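Ticket 2191
Site: Drustport, cell 7
Component: parallel gripper, Zistulero controller, simulated copy of cell in Gastier
Opened by: cell maintenance, Drustport
Assigned to: Hideaki Ichikawa, Yokoyama
Priority: normal
Status: closed

Summary
Gripper reports "part held" with the fingers fully open, and sometimes reports "no part" with a part between the fingers. Started after the finger swap in November. Real cell and simulated cell both affected.

Original report, 08:40
The fingers on cell 7 were changed at the planned stop. The homing routine was run afterwards and completed with no fault. On the first production run the arm moved to the drop position with nothing in the gripper and went through the whole place sequence as if it were carrying a part. Later in the same run it stopped at the pick position with a part gripped and asked for a retry. The operator cleared the retry by hand and took the cell out of automatic.

Checked so far:
Air and power to the gripper: it is the electric version, so no air. Supply voltage steady under load.
Finger screws: tight, witness marks lined up.
Cable at the wrist: reseated at both ends, no change.
Controller restart: no change.
Fault log: empty for the period.

We then loaded the same parameter file into the simulated cell and got the same two wrong states there. On that basis we do not think it is the wiring or the motor.

Reply, Ichikawa, 09:25
Please send the parameter file and the raw position count at both ends of travel, real gripper first. Read the count from the service page. The main page shows the width after scaling and will be no use for this. Jog at the slowest speed and let the fingers settle before reading. Leave the cell out of automatic.

Reply, Drustport, 10:10
File attached to the ticket. Raw counts on the real gripper:
Fully open: 1874
Fully closed, nothing between the fingers: 349
Repeated the jog several times in each direction. Same values each time.

Reply, Ichikawa, 10:35
Thank you. The readings repeat, so the encoder and the screw look sound. The parameter file still has the travel limits for the old fingers. Homing sets the zero of the motor. It does not write the open and closed limits, and those two lines have to be changed by hand when the finger geometry changes. The old closed limit is inside the range the new fingers can reach, and the old open limit is past it.

The effect on the states is as follows. "Part held" is set when the motor stops before reaching its commanded limit. When the gripper is told to open, it now meets the end stop short of the old open limit, and the controller takes this as contact with a part. In the closing direction it can reach the old closed limit while a thin part is still between the pads, and then it reports "no part". A thicker part stops the motor early and is reported correctly, which fits with the fault coming and going in production.

The simulated cell reads the same file, so it makes the same decision. The finger model in Gastier was updated at the time of the swap, but the limits were left alone.

Steps for the simulated cell first:
1. Stop the Gastier session and save a copy of the current parameter file under a new name.
2. Set the open limit to 1874 and the closed limit to 349.
3. Leave the force and speed lines as they are.
4. Start the session and home the gripper.
5. Open fully and read the part state.
6. Close fully with nothing between the fingers and read the part state again.
7. Grip one broad item and one thin item from the object library and read the state each time.

Do not load the file on the real controller until all of these pass.

Reply, Drustport, 11:50
Steps 1 to 6 done. With the new limits the open state reads "no part", and so does the closed state with nothing in the gripper. Step 7 failed on the thin item. The state flickered between "held" and "no part" for as long as it was gripped.

Reply, Ichikawa, 12:15
Look for the line called settle window, near the bottom of the file. What is the value there, and is the line commented out?

Reply, Drustport, 12:30
Commented out. We do not know who did this or when. The backup from before the finger swap has the line active with a value of 7.

Reply, Ichikawa, 12:40
Put the line back as it is in the backup. Without it the controller judges the state on every single sample, and a small movement at the pads is enough to change the result. Restart the session after the edit, as the value is only read at start-up. Then repeat step 7 in full, and attach the wrist view from the session with the results.

Reply, Drustport, 14:05
Line restored, session restarted, gripper homed. Step 7 repeated with the thin item in two orientations. State goes to "held" on contact and stays there with no flicker. Broad item the same. Open and closed checks repeated afterwards, both "no part". Wrist views attached at the end of the ticket.

Reply, Ichikawa, 14:20
Good. Load the same file on the real controller. Power the controller fully off before homing; a warm restart keeps the old limits in memory. Run the open and closed checks with the guard shut and the arm at the service position, then grip a part from each end of the size range. Return to automatic only if the states match the simulated cell.

Reply, Drustport, 15:45
File loaded after a full power cycle. Open, closed, thick part and thin part all give the correct state. Cell 7 back in automatic at reduced speed for the remainder of the shift. No false states up to now.

Closing note, Ichikawa
Cause: travel limits not updated after finger change, with the settle window disabled in the same file.
Fix: limits set to the measured counts, settle window restored from backup.
Follow-up: the finger change sheet for this gripper needs a line for the limits, placed after homing. Drustport to update the sheet and send a copy to Yokoyama. The old parameter file is to be kept on the service drive but renamed, so that it is not picked up by the loader.

Attachments
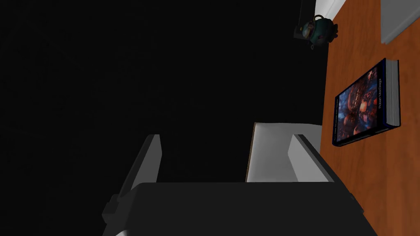
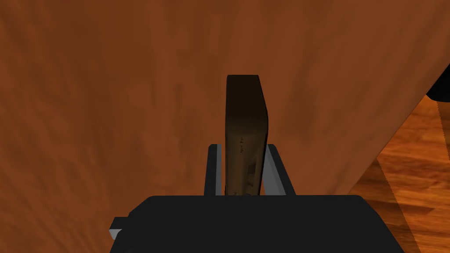
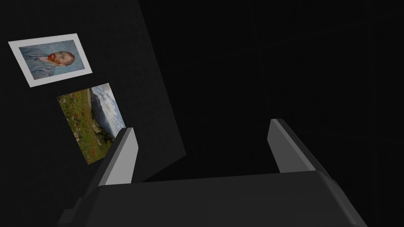 Wrist views, simulated cell (Gastier). First: white box at the fingers. Second: dark brown item clamped upright. Third: fingers open, nothing between them.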